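縫合練習記録 組織と糸の扱いについて

当ブログでは、縫合手技の基礎練習に関する記録を不定期に掲載している。今回は、針の刺入から糸の引き抜きまでの一連の動作のうち、組織と糸の扱いに限って所見をまとめる。読者として想定しているのは、基礎課程を終え、自主練習の段階に入った研修者各位である。

前回の記事では持針の角度を取り上げた。掲載後、Utwoodの研修室を利用する方々から、針を出す側の操作について詳述を求める意見が複数寄せられた。本稿はその要望に応えるものである。なお、結紮の種類と選択については、1月に掲載した記事を参照されたい。

練習に際しては、まず組織表面の水分を整える。乾いた表面では糸が引っかかり、過度に濡れた表面では照明の反射が強くなって刺出点の確認が難しくなる。筆者は濡らしたガーゼで軽く押さえ、拭き取りは行わない。照明は正面を避け、やや斜めから当てることを原則としている。
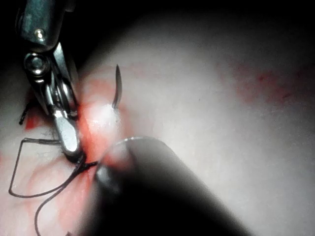 文・Zübeyde Aksoy
2019年10月31日 掲載/分類:手技記録/校閲:Hüsnü Akyol

針先が組織から立ち上がり、その根元の周囲に赤い血液の付着が広がっている。針の湾曲はこの段階で最も読み取りやすい。筆者が確認を求めるのは、針が組織面に対してどの程度起きているかという点である。針先が十分に出ないうちに把持を急ぐと、先端を挟んで傷めるおそれがある。

針を引き抜く際は、湾曲に沿って手首を回す。直線的に引けば刺出点が広がり、薄い組織では裂ける場合もある。抵抗を感じたときは力を加えず、いったん止めて糸の走行を確かめる。反対側で糸が輪をつくっていることが少なくない。

糸については、暗色の細いものを用いると淡い色の組織の上で見分けやすい。ただし、血液の付着した部分では暗色の糸も紛れやすくなる。糸の端は短く残しすぎず、かつ次の刺入点にかからない向きに寝かせておくことが望ましい。端が立ったままの状態で次の運針に移ると、巻き込みの原因となる。

把持の強さについても付記する。糸の同じ箇所を繰り返し強く挟むと表面が毛羽立ち、結紮時に切れやすくなる。結び目となる部分は挟まず、後に切り落とす端の側を持つ。組織そのものを押さえる必要がある場合は、面で軽く当てるにとどめ、先端を立てないよう留意する。

筆者の練習帳によれば、本年の運針は通算696針であり、そのうち144針に糸の絡みまたは刺出点の拡大を記録した。目標としていた500針は超えたものの、不具合の件数は満足できる水準にない。記録を見返すと、連続して12針を超えたあたりから糸の端の処理が粗くなる傾向が認められる。このため現在は、12針ごとに手を止め、糸の残長と組織の状態を点検することとしている。

校閲を担当したHüsnü Akyol氏からは、刺入点と刺出点の間隔についても記録に加えるべきであるとの指摘を受けた。従来の練習帳には間隔の欄がなく、後から比較することができない。用紙の様式を改め、間隔、深さ、糸の残長を一行で記入できるようにした。

次回の練習はSerkvilleの研修室にて実施し、深さの異なる組織を続けて縫う際の針の選択を扱う予定である。改訂後の記入用紙は同室の書棚に備え置く。使用を希望される方は、一部を取り、原本は棚に残していただきたい。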